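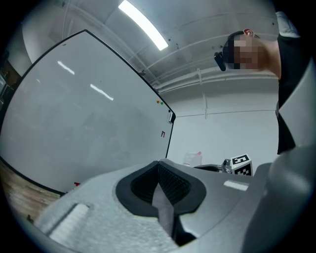

Brestis Mobile Whiteboard
Section 4: Surface preparation, accessories and routine cleaning

Read this section after the board has been assembled and both castors on each foot have been locked (see Section 3). The steps apply to all Brestis boards with a magnetic dry-erase surface. Boards fitted with the Chettiar cork panel are covered in Section 6.

4.1 Before first use

1. Peel the clear protective film from the writing surface. Start at a top corner and pull slowly downward. Do not use a blade to lift the edge.
2. Wipe the whole surface with a soft cloth dampened with clean water.
3. Dry with a second cloth. Leave the board for 15 minutes before writing on it.
4. Write a short test line near a bottom corner with the marker you intend to use, then erase it. If colour remains, repeat steps 2 and 3.

Note: Film left in place will take marker ink but cannot be erased cleanly. Boards stored with the film on for long periods may show a faint line of adhesive along the border. Remove it with the Mulenent cleaning fluid and a cloth.

4.2 Setting the tilt

1. Stand at the side of the board and support the top edge with one hand.
2. Loosen the 2 tilt knobs, one on each upright, by a half turn.
3. Lean the board back to the angle required.
4. Tighten both knobs by hand. Do not use pliers.

CAUTION: Keep fingers clear of the gap between the board and the uprights while the knobs are loose. The board can swing under its own weight.

Overhead tube lighting will produce bright streaks on a glossy surface that is tilted back. If the streaks fall across the area in use, bring the board closer to vertical or turn it slightly on its castors. Check the result from the seats, not from the front of the board - glare shifts with the position of the viewer.

4.3 Magnets and eraser

1. Place spare magnets together near one side edge, clear of the main writing area.
2. Place the magnetic eraser below the magnets, at a height everyone using the board can reach.
3. Attach paper with one magnet at each top corner. The standard round magnet is rated for a sheet weight of 200 g/m2. Use extra magnets for card.
4. Lift magnets off the surface when moving them. Grit caught underneath will scratch the coating if they are dragged.

4.4 Routine cleaning

Daily: erase all writing with the dry eraser. Marker left overnight is harder to remove and is the usual cause of ghosting.

Weekly:
1. Remove magnets, eraser and any paper.
2. Spray the cleaning fluid onto a cloth - never directly onto the board, as liquid can run behind the border.
3. Wipe from top to bottom in overlapping strokes, including the strip beside the border where small marks tend to be missed.
4. Rinse with a damp cloth and dry.
5. Wipe the backs of the magnets before replacing them.

Faint smudges that remain after cleaning can be treated by writing over them with a fresh dry-erase marker and erasing straight away. For permanent marker, use the same method first and then repeat the weekly clean.

CAUTION: Do not use scouring pads, abrasive creams or acetone. Damage to the coating from these products is not covered by the warranty.

4.5 Replacing the eraser pad

Replace the felt when it no longer lifts ink or after 400 hours of board use, whichever comes first. Pull the old felt away from the holder, remove any residue and press the new pad on firmly. Replacement pads are supplied by Pullcombe under the same part number for all board sizes.

Section 4 revised Aug 26, 2022. Replaces the June issue.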